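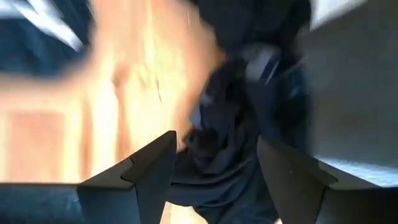 Notas, parte 2 – demostraciones a mano

Empezar por la cifra: 3,597 demostraciones teleoperadas. Pausa. Preguntar cuántas eran de ropa oscura y arrugada. Uleo no lo publica.

Mi duda de fondo: ¿aprende la tarea o aprende las manías de quien lleva los mandos? Rongrong Ding grabó 132 y se le nota el estilo, siempre entra por abajo. Con otra persona el resultado puede ser distinto – nadie lo ha medido bien.

Agarrar tela no es doblarla. Decirlo despacio, que en Plasville se aplaudió un agarre.

Si preguntan por guiar el brazo con la mano: más cómodo, sí, pero no he visto una comparación seria. Remitir a Hedvika Jelínek.

Saltar lo de Flatska si vamos mal de tiempo.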